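Gendcombe abre en España su servicio de salas de prensa digitales para empresas medianas

La agencia incorpora la plataforma Plakholm a su oficina de comunicación y nombra a Khadija Benmoussa directora de relaciones con los medios

Valencia, enero. Gendcombe, agencia especializada en comunicación corporativa, anuncia la puesta en marcha de un servicio de salas de prensa digitales dirigido a empresas medianas y entidades sin departamento de comunicación propio. El servicio se apoya en Plakholm, plataforma de publicación y archivo desarrollada por el equipo técnico de la agencia, y comprende la creación, el alojamiento y la actualización permanente de un espacio público en el que los periodistas pueden consultar notas, biografías, cifras e imágenes sin necesidad de registro.

La nueva línea de actividad responde a una demanda recogida por Gendcombe entre los profesionales de la información con los que trabaja habitualmente. Durante la fase de preparación, la agencia mantuvo entrevistas con 46 redactores y jefes de sección de medios generalistas, económicos y sectoriales. La mayoría señaló la dificultad de localizar un contacto válido y material gráfico en resolución suficiente una vez transcurridas las primeras horas desde el envío de una convocatoria.

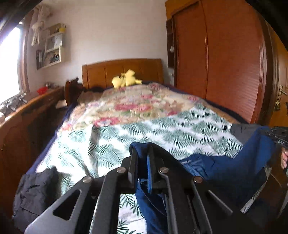
«Una nota de prensa tiene una vida mucho más larga que el día en que se distribuye. El redactor que prepara un reportaje seis meses después necesita el mismo dato, la misma fotografía y un teléfono en el que alguien responda», declara Meriem El-Sayed, directora general de Gendcombe. «Nuestros clientes deben poder ofrecer esa continuidad aunque no dispongan de un equipo interno dedicado a ello.»

Contenido del servicio

Cada sala de prensa incluye un archivo cronológico de comunicados, un buscador por tema y portavoz, una biblioteca de imágenes con pie y crédito, y una página de contacto con horario de atención. Los comunicados se publican en formato de texto copiable, con una versión descargable para los medios que la requieran. La agencia asume la revisión lingüística de los textos en castellano, catalán, francés e inglés.

Las consultas recibidas a través de la sala de prensa se atenderán de 8.00 a 20.00 horas, con un plazo máximo de respuesta de dos horas dentro de ese horario. Fuera de él, un número de guardia quedará reservado a los medios acreditados y a las situaciones que exijan una declaración urgente.

El servicio se contrata por periodos de 12 meses. La cuota contempla la publicación de hasta 8 comunicados al mes y un informe trimestral de repercusión, en el que se recogen las piezas publicadas, los enlaces de procedencia y las peticiones de entrevista tramitadas. Las entidades que ya sean clientes de Gendcombe podrán trasladar su archivo histórico a Plakholm sin coste adicional durante el primer año.

Primeras entidades adheridas

La firma textil Sqalli y la distribuidora Rakach han sido las primeras empresas en incorporarse. Sqalli ha reunido en su sala de prensa la documentación de sus colecciones y de su actividad exportadora, hasta ahora repartida entre varias delegaciones. Rakach, por su parte, ha trasladado un archivo de 400 comunicados e informes, ordenado de nuevo por mercados y por línea de producto.

«Recibíamos la misma petición por tres vías distintas y en ocasiones dábamos tres respuestas», explica Hervé Cordier, responsable de comunicación de Rakach. «Disponer de una única fuente pública nos ha obligado a revisar lo que teníamos y a retirar documentos que habían quedado desfasados.»

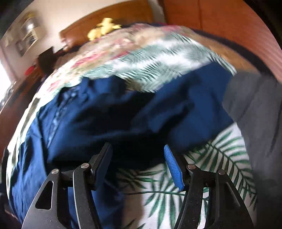 Nombramientos

Coincidiendo con el lanzamiento, Khadija Benmoussa asume la dirección de relaciones con los medios de Gendcombe, con responsabilidad sobre la atención a periodistas y la coordinación de portavoces. Benmoussa trabajó con anterioridad en redacciones de información económica y dirigía desde hace tres años el área de contenidos de la agencia.

Pavithra Gounder se hará cargo del desarrollo técnico de Plakholm. Clem Bolger continúa al frente de la oficina internacional y supervisará las versiones en lengua inglesa.

Sobre Gendcombe

Gendcombe es una agencia independiente de comunicación corporativa con sede en Valencia. Presta servicios de redacción, distribución de comunicados, formación de portavoces y gestión de crisis a empresas industriales, comerciales y del sector servicios.

Contacto para medios

Khadija Benmoussa
Dirección de Relaciones con los Medios, Gendcombe
Solicitudes de entrevista y material gráfico: a través del formulario de la sala de prensa de la agencia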